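Why Does Cloth Crumple?

Hi, it's Tsion again! Last Monday my neighbor Lensa asked me why her shirts never stay smooth, and I've been thinking about wrinkles ever since. 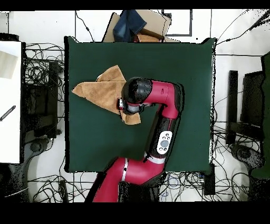
So let's start with what cloth is made of. Most cloth is built from threads, and each thread is made of lots of skinny little fibers twisted together. When you fold or squash the cloth, all those fibers have to bend. Some spring right back. Others stay bent for a while, and that's a wrinkle!

Different cloths wrinkle differently. Denim (that's what jeans are made of) is thick, so it makes big chunky folds that can almost stand up by themselves. A silky scarf is so floppy it just slides into a puddle. Then there's soft, fuzzy cloth like suede cloth - my favorite! The fuzz on top is called the nap. Stroke it one way and it looks light, stroke it the other way and it looks darker. I once wrote my whole name on a cushion with one finger.

Creases look dark too, but for a different reason. Light can't get down into a fold very easily, so you get a shadow in there.

Want to try something? You'll need 2 pieces of old cloth, one thick and one thin, and a table.

Scrunch each one into a ball and hold it tight while you count to 40. Now let go and watch. Which one opens up more? Next, lay them both flat and smooth them with your hand, starting in the middle and pushing out toward the corners. Check for corners hiding underneath - they love to do that!

If you like, draw the wrinkles you found. Lensa's looked like a map of rivers, and mine looked like a very grumpy potato.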